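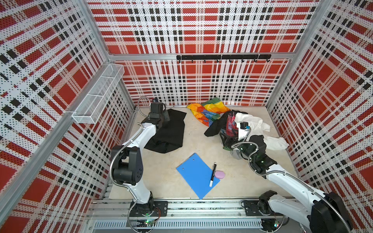

Thu 19 June – open day notes

Doors at ten, first group already in the corridor before that. Ineke did the intro talk, I stood by the stop button, Beatriz on questions. Group from Lengyel first, then the Jaletti people, then walk-ins until lunch.

Demo was the cloth one as agreed. Both arms on fabric, left takes a single piece, right goes for the pile. Left the blue board with the marker and eraser in for the second half (writing and wiping), meant to clear it between runs and didn't. No harm, but it sits right where the arms come across. Next time take it out.

What people asked:
– is somebody driving it. Asked by every group. Put it on the sign.
– why plaid on the walls. Ineke's answer (we swap the backdrop so it doesn't get used to one room) went over well, better than my longer one in Febuary.
– can it do socks. Beatriz said come back next year.
– what happens if it grabs its own cable. Fair question, see below.

Problems. Right gripper kept getting two layers out of the heap, the black piece and whatever was under it. Visitors didn't mind, I did. Black on black is also bad for anyone watching from the back, can't tell cloth from gripper. Use the rainbow one for the first pick, people follow it easily.

Braided sheath on the right arm rubs at the wrist when it reaches far. Stopped once to look, no damage, re-tied it. Want a longer loop before Skallulen come to see it.

Hook bar and wire basket never got used. Plan was to end on hanging somthing up, but the talk ran over and the Jaletti group had a bus. Either cut the talk to 6 minutes or drop the hanging part from the handout.

Over 30 through the door by lunch, then a 45 minute gap with no one, which we spent resetting. Afternoon quieter, better questions.

To do
– cable loop, right wrist (me)
– new sign, bigger letters (Beatriz)
– Ineke to write back to Plustley, they want the same demo at their place. Not before the double-layer thing is sorted
– wash the white cloth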